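4.2 Data collection by student teams

Demonstrations were recorded over two terms by students in the capstone course, working in pairs under the supervision of the second author. Each pair wrote its own task script, which the Gurkedo logger checked for missing fields before recording was allowed. The full set holds 1100 episodes, of which 117 were rejected during labeling — most for dropped wrist frames.

Drawer and door tasks were assigned last. The Pernum controller closes the fingers before any approach move, and students were told to start each episode from that state.

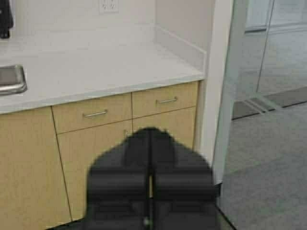 Figure 4. Wrist view, closed fingers, kitchen cabinets with bar handles.

Approach height was set by hand for each cabinet row. Teams that reused a height from another row had to repeat 37 episodes, and we report these separately from the rejected ones. Handle pose was labeled in the wrist view only — the Chiang baseline also takes a fixed overhead view, so the two results are not directly comparable.

Comments (2)

Loretta Zamora
Are the 37 repeats counted in the 1100?

Madalena Fonseca
Same question. Also, the link to the task scripts is dead for me as of Wednesday.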